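Two-group season: who goes through when points are level?

Our women's amateur league splits into East and West this season, and the top teams from each side go into a title group. Two clubs in East, Tulta and Clisto, finished level on 26 points. The rulebook says "results between the teams" come first, but they drew both games. Does goal difference over the whole season come next, or away goals?
Posted by joteritz_left_back, Thursday, July 14, 2022

wingback712
Look for the paragraph after that one. In most leagues with this wording, if the games between the two teams don't separate them, you go to goal difference across all group games, then goals scored. Away goals only count if the rules say so in writing. Ours dropped them in March. If your book stops at "results between the teams," the league office has to decide, and either club can ask for the decision in writing. Check the deadline, because with us it is 7 days from the last match.

Domański FC fan
goal difference. always has been where i play
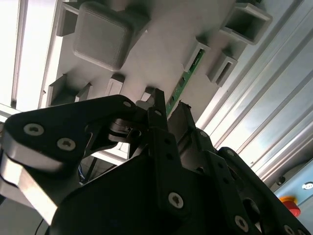 Black gripper with silver screws

halfway_line
Goal difference isn't a safe answer everywhere. I played in a league with a similar split and we had a play-off on neutral ground, one match of 30 minutes each way, then penalties. It was in the cup section of the rulebook and half the teams had missed it. Also check whether points from the first stage carry over into the title group. If they do, the order between Tulta and Clisto may matter less than you think, as long as both are in the qualifying places. If only one place is left, get the ruling before the fixtures are drawn up.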